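Course handout, unit 6: Storage in small work areas
Teacher: Přemysl Urban

Please read this before Wednesday. We will use it for the group exercise, and I will not repeat all of it in class.

## 1. Reach before volume

Students often begin with the question "how much can we store?" I ask you to begin with the hand. A person who stands at a table has a near zone, where the elbow stays close to the body, and a far zone, where the shoulder must move. Things used many times in an hour belong in the near zone. Things used once a day can go to a wall.
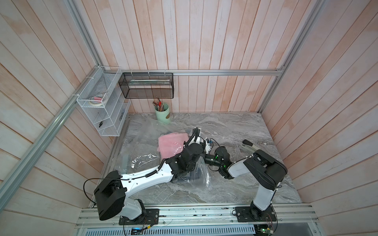 *Fig. 1. Wire-mesh shelf on a side wall, with tape on the upper shelf.*

## 2. Walls and surfaces

A wall carries weight without taking table space, but it must have something to fix to. Old boards are difficult – screws go in easily and come out easily too. In the Handeck case, which you have in your reader, the owner first fixed everything to the boards and later moved it to a separate metal structure.

The surface has its own problem. A strong pattern hides small parts. If you must work with screws or pins on such a surface, put a plain tray under them.

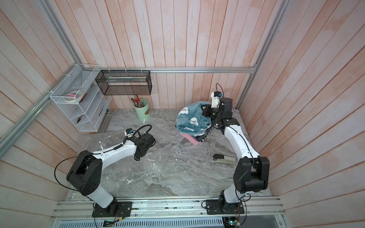

*Fig. 2. Marble-patterned tabletop with plank walls on three sides.*

## 3. Soft goods

Textiles do not keep their shape, so the volume you measure today is not the volume you get tomorrow. Measure them folded, and let another person do the folding.

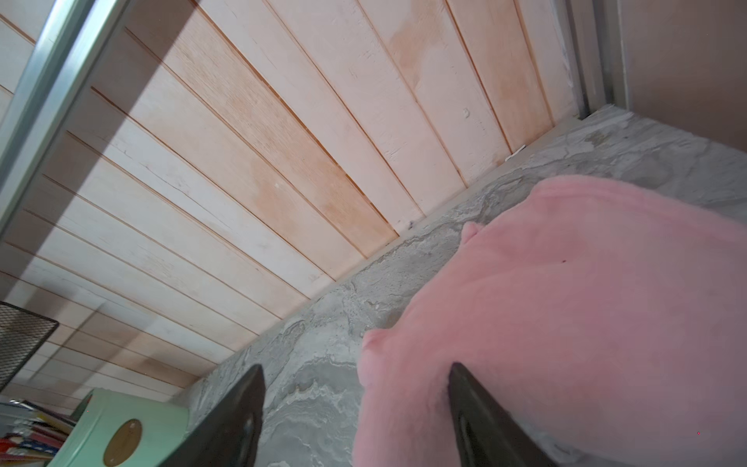
In the Kera case the students measured 7 textile items, each one folded by 2 people. Compare the results in the table on page 2 of the reader and write down which items differ most.

## 4. Open or closed?

Closed boxes keep dust away, and they need labels. Open storage needs no labels if the groups are clear.

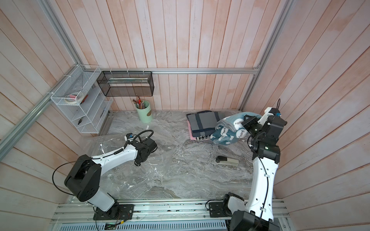 The Condden method sorts objects by task, and the Tikkanen method sorts them by shape. Both are acceptable in the exam, but do not mix them in one drawing. With mesh you can judge a group from a distance: in Fig. 4 the two rolls of tape share the upper shelf and the pliers lie lower down. Decide for yourself which method this is closer to, and bring one argument.

**Homework:** draw your own table at home, seen from above, and mark both zones. Room 767, as usual.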